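# Can a machine tidy up yet? Notes from the Flilside bench

Willy Vanhove and I have been arguing since July about which chores a machine will take off our hands first. He says the stockroom, I say the kitchen table after the grandchildren have been at it (mine is a disgrace most afternoons, I'll admit). So this gallery sticks to one very small job that belongs to both of us: picking up markers and putting them in a cup. It sounds like nothing at all, and then you watch for a while and start noticing how much your own hand knows without ever being asked!

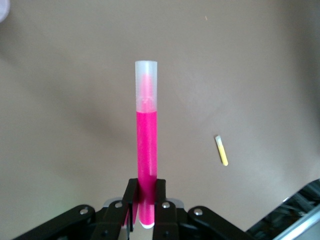 *Pink highlighter, cap up, held low on the barrel.*

What I love here is how plain the grip is, just two flat black fingers with the marker between them. Willy ran the stationery shelves at Petska for years, and he still says a round barrel is a nasty shape to pick up, because it would always prefer to roll. You and I pinch, miss, chase it with a thumb and never give it a thought. A machine has to get the angle decent before it closes, and then it has to keep that angle in mind all the way to wherever the marker is going.

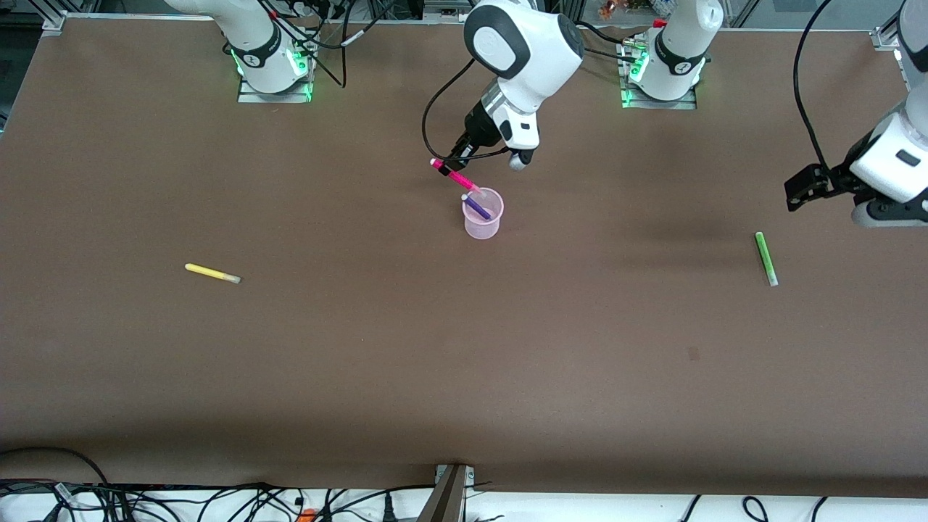

Putting away is the half of the chore I always underrate. Anyone who has dropped a fistful of pens into a mug knows the one that lands crossways and blocks the rest, and you jiggle the mug without thinking. I'd like to see a machine learn the jiggle. Willy would settle for one that could face up a shelf before opening, and he figures the shop floor will get there sooner, with its matching boxes and wide aisles.

My own answer, for now, is "some chores, slowly, on a clear table." I'd still be glad of the help, even at that speed, as I could be making soup in the meantime. The laundry gallery is next, and Willy has already promised to bring his socks.

Margareta Costache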